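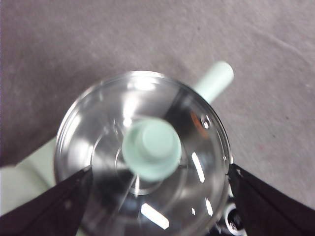
Threads > Home & Kitchen > Pantry moths, month 2

1/ August update on the moths. We found the first ones in a bag of birdseed from Flillon Feed. By then they had moved into the flour, the oats and a box of crackers.

2/ I threw out 13 packages. Anything with webbing in the corners went straight to the outside trash, and I vacuumed the shelf pin holes.

3/ Everything that was left went in the freezer for 3 days. Rice, lentils, cornmeal, nuts. You can put it back on the shelf after that if the lid is tight.

4/ Lids matter more than I thought. Larvae chew through thin bags. I moved all of it to clear plastic and glass, and I can see what's going on without opening anything.

5/ Sticky traps from the hardware store in Clutdale. They only catch males, so don't count on them to fix it. The first trap had 9 moths on it. The one I took down this morning had none.

6/ Nearly done, I think. Leaving one trap up through the fall. Birdseed now lives in the garage in a metal can.

Recent from this account
Cleaning a range hood filter
Milov oats, big bag or small bag
Our Van Loon freezer after a power outage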